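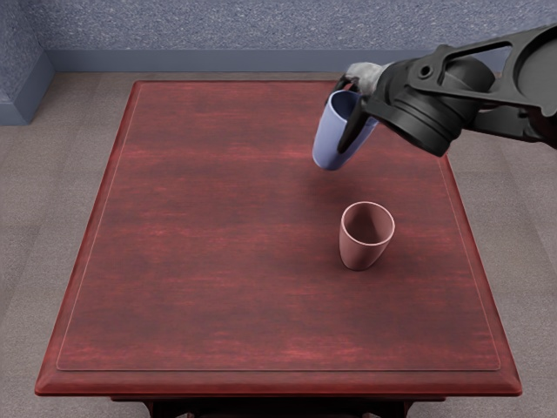 Levente Szabó
Research engineer, manipulation group, Drukbridge

Some notes on the tilt sampling change in Tillus, our simulated pouring and stacking set. The task is a blue mug held by one arm over a wooden table, with a smaller pink cup standing on the top. The policy has to bring the mug to the cup.

Until last month every episode began with the mug level. We now draw the starting tilt at random and leave the cup position distribution alone. Training used 2034 episodes, evaluation 600, with 3 seeds per setting.

Success on tilted starts went up on all seeds. On level starts two seeds were flat and one got slightly worse. I don't have a good account of that seed. The failures I replayed were mostly late wrist corrections near the cup rim.

Wall and floor textures were held fixed, so none of this says anything about visual transfer. Bianka Bakos is rerunning with Nondex as the contact solver, probably done in April.

Comments

Tanko Uzor: Is the tilt drawn about one axis or 2?

Levente Szabó: Two, independently.

Evaristo Melis: Would like to see the level-start numbers per seed when you have them in a table.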